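Nastora simulation licence, six months on

Review by Sherif Kabbaj
Print this page | E-mail this page

I'd put off buying simulation software for ages, mainly through meanness, but with a new cell to plan and a budget that wouldn't stretch to mistakes I finally gave in and paid for Nastora in July. 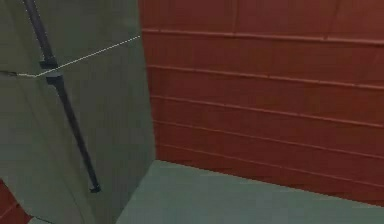

The standard seat was 2,293 pounds for the year, and I added the Vuvel sensor pack at 654 on top. That sounds steep for something you can't bolt to the floor! But I was about to sign for an Esfahani arm with the long reach, and after a few evenings moving a virtual one about I could see the shorter model would do us nicely. The difference in price paid for almost all of the software, so my boss stopped sighing at me.

The rendering is plain. You get flat matte surfaces, simple banded walls and not much in the way of pretty lighting, and thin lines can look a bit dotted (mine do, anyway, on an oldish graphics card). I don't mind a bit. I want to know what fits, and I'd take quick loading over shiny floors any day.

Moans, then. Importing our Clekis drawings was a pain and the scale came out wrong twice before I found the units box, hidden two menus deep. The help pages assume you already know the answer. And the licence only covers 2 machines, so if you've got a bigger team you'll need to budget for extra seats from the start, and do ask about renewal prices before you pay, which I didn't.

Would I buy it again? Yes, though I'd leave the sensor pack until the second year. We've hardly opened it. If you're still at the stage of sketching layouts on squared paper, get the basic seat and spend the rest on decent guarding.

Contact us | Copyright Sherif Kabbaj | Back to top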